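Sensitive skin forum > Skincare > Cleansers and removers

Stinging after cleansing balm, is it me or the balm? 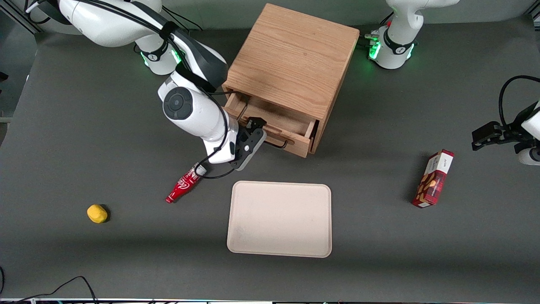 peony_lane
Posted Jan 22, 2025

I've been using the Plustinia cleansing balm for nine days and my cheeks sting when I put moisturiser on afterwards. It doesn't hurt while the balm is on. It starts once I've rinsed and patted dry, and it goes off after ten minutes or so. No rash, no spots, just pink and tight.

My skin is dry to normal and I'm 41. Before this I used a plain cream cleanser from the supermarket for years without any trouble. I only changed because I've started wearing a heavier sunscreen and it wasn't coming off properly. I could still feel it round my hairline in the morning.

What I do in the evening:
Balm on dry skin, rub for a minute or two
Rinse with warm water
Foaming face wash (Gitard, the one in the white tube)
Vanhove night cream

In the morning it's just water, moisturiser and sunscreen.

Is this the balm? I'd like to keep it if I can as it does shift the sunscreen.

marlow77
Stop the foaming wash. You were using one gentle cleanser before and now you're using two, and one of them foams. I'd bet on that before the balm.

Tessa_B
Agree with marlow77. I had the same tightness with the Gitard one and I wasn't even using a balm with it. It's fine for my teenage son, who is oily, but it was too much for me. Go back to your old cream cleanser as the second step and see how you get on for a week.

oldfashionedsoap
You don't need a second step at all. Balm, flannel, done. Double cleansing is a way to sell two products to people who used to buy one.

peony_lane
Thanks all. I did wonder about the foaming wash, but I've used it on and off in summer and never had stinging. I bought it again because the balm leaves a film and I didn't like going to bed with it on.

Jawad Chaudhry
The film matters. A balm that rinses clean should turn milky when you add water. If it stays greasy and sits on top of the skin you either haven't added water slowly enough or there isn't much emulsifier in it. Try this before you give up on it: wet your fingertips, massage again over the balm for half a minute, wet them again, same again, then rinse. Most people go straight from dry balm to a sink full of water and it never mixes properly.

Also, how warm is "warm water"?

peony_lane
Warmer than it should be, probably. It's a cold bathroom.

Jawad Chaudhry
Then that's part of it. Lukewarm at most. If it would be nice to have a bath in, it's too hot for your face in January.

oldfashionedsoap
She can just wipe the film off with a flannel. My mother did it that way with cold cream all her life.

Tessa_B
A flannel every night on skin that already stings isn't a great idea. I'm not saying never, but not now.

oldfashionedsoap
A soft one, used gently. Nobody said scrub.

marlow77
Most people do scrub though. And most people use the same one all week, and it hangs there damp. If you're going to use flannels you want a stack of them and a clean one each night.

Liudmyla Kushnir
I would look at the fragrance too. I had the Plustinia balm last winter and there was quite a lot of scent in mine. It may have changed since, so read your own tub. I don't get on with citrus oils, and for me it began exactly like this, only after a week or more, and only when something else went on top. I thought it was the cream. I changed the cream twice before I worked out it was the balm.

peony_lane
Just checked the tub. There is perfume listed, and limonene near the end. I've no idea if I react to those. My perfume goes on my neck and that's never been a problem.

Liudmyla Kushnir
Neck and face can be different. You could test it on the side of the jaw. Put a small amount there, leave it as long as you normally would, rinse, and do it each evening for several days. Don't use it anywhere else in that time. If the jaw stays calm, the balm is probably all right for you.

Jawad Chaudhry
Good plan, and it's easier to read than changing everything at once. I'd do it in this order:

1. Old cream cleanser only, plus a plain moisturiser, until the stinging has stopped completely. That could be a few days or it could be two weeks.
2. Jaw test with the balm.
3. If that's fine, bring the balm back every other evening, followed by the cream cleanser.
4. Leave the foaming wash until summer, if you want it at all.

marlow77
What's in the night cream? Nobody has asked. If there's retinol or an acid in it then stinging on a freshly washed face isn't a mystery.

peony_lane
It's the Vanhove one with lactic acid. I've used it since the autumn though, three nights a week at first and every night since Christmas.

marlow77
Every night since Christmas plus two cleansers plus hot water. There you go.

Tessa_B
Yes, I think we've found it. Put the acid away for now.

oldfashionedsoap
So the balm was never the problem and she could have kept using it with a flannel.

Liudmyla Kushnir
We don't know that. It can be more than one thing. Perfume on skin that is already sore from acid will sting more than the same perfume on healthy skin. I would still do the jaw test.

fernhill
Different view on the sunscreen. If you're indoors most of the day in January, do you need the heavy one? I switch to a light lotion in winter and one cream cleanser takes it off. Then you don't need a balm in the first place.

peony_lane
I walk to work and I've had a patch of pigmentation treated, so I was told to keep the high factor going all year. I could ask if a lighter texture would do the same job.

fernhill
Fair enough, in that case keep it. There are thinner ones with the same factor. The Uron fluid comes off easily for me, but it's a bit shiny.

Tessa_B
Uron made my eyes water, so try a sample first if you can get one. Everybody's different with sunscreen round the eyes.

marlow77
Same here with Uron. Fine on the cheeks, not near the eyes.

Jawad Chaudhry
One more thing on the hairline. Whatever you use, most people miss it, and the sides of the nose and under the jaw. Clip your hair back and start at the edges, then finish in the middle of the face. I used to do it the other way round and by the time I reached the hairline I'd got bored and rinsed.

peony_lane
I definitely do that. I've got a hairband somewhere.

So, for now: cream cleanser, lukewarm water, no acid, no foaming wash. I've an unscented moisturiser in the cupboard from when my son had eczema — still sealed and in date. I'll use that at night instead of the Vanhove.

Liudmyla Kushnir
Put it on while your face is still a little damp. It spreads more easily and you don't have to rub.

peony_lane
Update, five days on. The stinging had gone by the third evening. There's still a bit of dryness by the nose. The sunscreen is coming off better than I expected with the cream cleanser now that I'm doing the edges first and going over it twice. I haven't started the jaw test yet.

Jawad Chaudhry
Sounds right. Give it a few more days before you test anything.

oldfashionedsoap
If the cream cleanser takes it off, what is the balm for?

peony_lane
I've got most of a tub left and it wasn't cheap, so I'd like to find out if I can use it. If the jaw goes pink I'll give it to my sister.

marlow77
When you bring the lactic acid back, go down to one or two nights a week and not on the same evening as the balm. That way if something flares you'll know which one did it.

Tessa_B
And write it down. I thought I'd remember what I'd used on which night and I never did. A note on the phone is enough.

peony_lane
Will do. I'll come back to this thread after the jaw test.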